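Open Day Safety Checklist, Robot Burger Table
Bruneldale site, demo hall, June
Filled in on the walk-round before doors and updated during the day. Comments under each line. OK / NOT OK / N/A only please, no "sort of"

Section 1. Hall and access

1.1 Main doors unlocked, both leaves open
OK
Left leaf sticks at the bottom. Wedged. Take wedge out at close.

1.2 Fire exits clear inside and outside
NOT OK at 8:15, OK at 8:40
Pallet of Jiteo welcome bags outside the east exit. Moved to the loading bay. Delivery people need to be told, same thing happened last year.

1.3 Headcount limit posted at door
OK
200 for the hall, sign is up. Clicker at the door, spare battery in reception drawer.

1.4 Floor dry, no trip hazards on the visitor route
OK
One floor mat curling by the coffee table. Taped.

1.5 Step-free route signed from parking lot
NOT OK
Sign points at the stairs. Turned it round myself, needs a proper post. Still open.

1.6 First aid kit stocked and in date
OK
Burn gel missing from the kit by the hall, full box in the kitchen. Swapped one over.

1.7 First aider on site for full opening hours
OK
Gap between 12:30 and 1:00 covered by Vollasbridge side. Get that in writing next time.

Section 2. Demo table, before power on

2.1 Table stable, feet level
OK
Leaned on all corners. Fine.

2.2 Visitor barrier set at marked line
OK
Line is 80 cm from table edge. Measured with tape, not paced out. Barrier got pushed in twice during the morning, see 5.3.

2.3 Base bolts checked for tightness
OK
Paint marks all lined up.

2.4 Emergency stop tested, operator side
OK
Arm stopped. Reset needs the key, key on the green lanyard.

2.5 Emergency stop tested, visitor side
OK
Works but the button label is peeling. New label printed, not stuck on yet.

2.6 Speed limit set in controller
OK
Set to 70 percent of the normal demo speed. Somebody will want it faster for the afternoon groups. No.

2.7 Gripper force at low setting
OK
Checked on the handheld, matches the demo card.

2.8 Cables secured, no snag points
NOT OK at first check, OK with comment
Cable at the wrist has a lot of slack. Watched full cycle twice, no snag. Passed for today at low speed only. Wants a clip or a shorter run before the next event.

2.9 Power leads taped down on the operator side
OK
Gray tape, two layers.

2.10 Laptop and controller away from drinks
NOT OK, fixed
Coffee on the controller. Removed. Put up a note.

Section 3. Demo items

3.1 All demo food pieces accounted for against the packing list
OK
List is in the lid of the Mercado crate. Count back in at close as well, small pieces walk off in pockets.

3.2 "Do not eat, do not touch" sign facing visitors
OK
Was facing the operator. Turned.

3.3 Containers set on their tape marks
OK
If one gets bumped, stop the arm, then move it back. Not while it's running. Said this at the briefing and will say it again.

3.4 Tray in position, clear of loose items
OK
Check again after each break.

3.5 Cleaning wipes at table
OK
Two packs. Gripper wiped at lunch with power off.

Section 4. Running check, live cycle

4.1 Cycle watched start to finish with no one inside the barrier
OK
Done before doors and again at 10:30.

4.2 Operator within reach of the stop for whole cycle
OK
Operator chair was too far back, moved it up. No phone at the table, agreed.

4.3 Wrist view showing on the operator screen
OK
Small lag. Not used for safety so passed.

4.4 Lettuce and tomato steps observed
OK
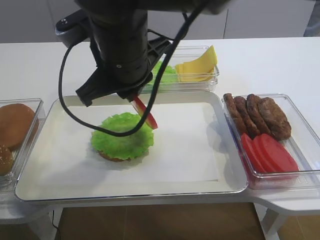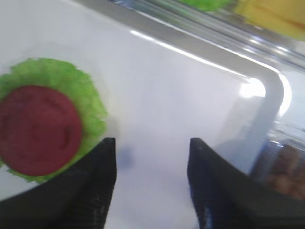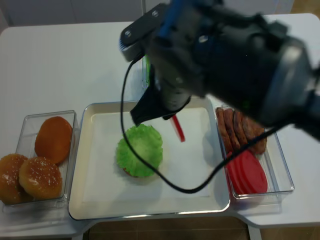
Comment added to 4.4 by the Vollasbridge team: we'd like the stop procedure read out loud before each group, not only the first one. People drift in late and miss it, and two of the afternoon groups are mixed ages. Also please don't let the operator answer questions while the arm is moving. Pause, answer, restart. It costs a minute per group and we are fine with that.

Reply: agreed on both. Script card updated, pause is now written in after the tomato step. Groups cut to 24 people so the timing still works.

4.5 Arm returns to park position at end of cycle
OK
Parks away from the barrier side. Good.

4.6 Dropped piece procedure understood by operators
OK with comment
Both operators asked to explain it back. First one had it right. Second said she would reach in and grab it, so we went over it again. Stop, key out, then reach. Key out is the part people skip.

4.7 Noise level comfortable without hearing protection
OK
The loudest thing in the hall is the coffee machine.

4.8 No unusual smell, heat or noise from the arm
OK
Housing felt by hand with power off after the 10:30 run. Barely warm.

4.9 Recovery after a stop tested
OK
Goes back to park slowly then waits for the operator. Does not restart by itself, checked three times. Write this on the card, visitors ask.

Section 5. Visitors

5.1 Safety talk given to every group
OK from second group on
First group got a short version, script card was still at the printer.

5.2 Children with an adult at the table
OK
School group had enough adults. Kids wanted to press the red button. Let one per group press it at the end of the talk with the arm parked, good use of it and gives us an extra test each time. Log those as tests.

5.3 Barrier position rechecked after each group
NOT OK, twice
Pushed in at 9:50 and at 11:10. Both times the crowd at the back leaning in to see. Reset to the line. Suggestion from the front desk: put a screen up high for the back row. Mercado hall has one on wheels we could borow.

5.4 Bags and strollers kept off the visitor route
OK
Stroller parking by the coat rack. Could use a sign.

5.5 Photography allowed, no flash near the operator
OK
Mostly. One flash, asked politely, no problem.

5.6 Lanyards and scarves
OK
Operators no lanyards at the table. Yes the key is on one, it hangs on the hook. Hook is on the operator side.

5.7 Visitor questions passed on
N/A for safety but writing it down anyway
Most asked: what happens if it drops one, can it do pickles, how long to teach it. Operators should have the same answer to the last one, today we gave two.

Section 6. Incidents and near misses

6.1 Injuries
None.

6.2 Near misses
One. Visitor put a hand past the barrier to point at a bun, at 11:10 or just after. Operator hit stop straight away. Hand was well short of the table. Arm stopped as it should. Visitor fine, bit embarrased. Form filled in, copy in the binder.

6.3 Unplanned stops
Two. The one above and one where the operator's sleeve caught the button. Button guard? Ask supplier, but not if it makes the button slower to hit.

6.4 Other
Almost lost the key at lunch. It was in an apron. Second key should be with the hall lead, not in the same apron.

Section 7. Close down

7.1 Arm parked, power off, key out
OK 4:20

7.2 Demo pieces counted back in
OK
All there. Wiped and back in the crate.

7.3 Barrier left up overnight
OK

7.4 Door wedge removed
OK
Nearly forgot.

7.5 Visitor clicker total handed to reception
OK
Never got near the limit.

Still open, carry to the next one

Step-free sign on a proper post (1.5)
Stick on new label, visitor side stop (2.5)
Wrist cable clip or shorter run (2.8). Low speed only until done
High screen for back row (5.3), ask Mercado hall
Stroller sign (5.4)
Ask about button guard (6.3)
Second key to hall lead (6.4)

Checklist to go in the binder and a copy to Vollasbridge. Their open day uses the same table so 2.8 needs to be sorted before it ships.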